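News > Technology > Automation

Coffee still a two-handed job as Walico robot trial reports first results

By Derek Ellwood
October, 6:40 p.m.

A trial that set machines against everyday kitchen and dining room chores has ended with mixed results, Walico said on Wednesday. Its two-armed service robot finished 53 percent of the tasks it was given without help from a person.

The company ran 2,418 attempts over 11 weeks in the dining rooms of Trandullow, a small hotel group. The chores were ones that staff do many times a shift: carrying trays, setting out cups, wiping counters, pushing in chairs, making a hot drink and clearing up after it.

Carrying was the strong point. The robot moved an empty tray from a counter to a table on nearly every try, and it wiped flat surfaces well enough that staff rarely had to go over them again. It was slow, though. Wiping one counter took it 11 minutes.

Drinks were the weak point, and the trouble was mostly with small things.

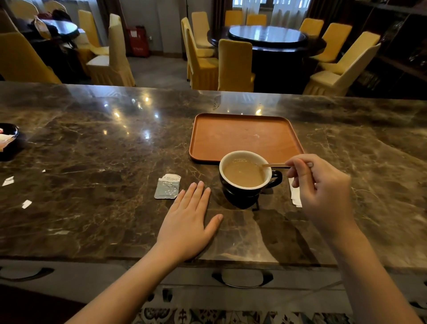 Walico broke the coffee task into separate steps and scored each one. Pouring hot water from a fixed tap went well. Stirring did not, and neither did anything involving a paper packet. A person holds a thin wooden stick between thumb and fingers, dips the tip over the rim of the cup and can leave the other hand flat on the counter. The robot often gripped the stick too hard or dropped it. Torn packets and little white scraps of paper on shiny brown marble were harder still. Its vision system sometimes took reflections of the ceiling lights for objects and reached for them, while the scraps stayed where they were.

"It can bring you the cup," said Terence Mapplebeck, who managed the trial for Walico. "Opening the sugar is another matter. We had runs where it tore the packet in half and emptied it on the counter, and then it had that to clean up as well."

Mapplebeck said the next version will have softer fingertips and a second camera near the wrist. Walico plans to test it on the same list of chores so the scores can be compared.

Trandullow said it has no plans to buy the machines at this stage. The group will keep 2 of them at one hotel for tray work during breakfast, with a staff member in the room at all times.

Other firms are aiming lower. Garberg, which makes equipment for shop floors, has dropped drinks from its own test list and is working on shelf stocking and floor cleaning. Tatlı, a dessert cafe chain, tried a robot arm behind the counter last year and went back to having staff stir and serve.

Walico has not set a price or a sale date. A second round of testing is due to start in the spring.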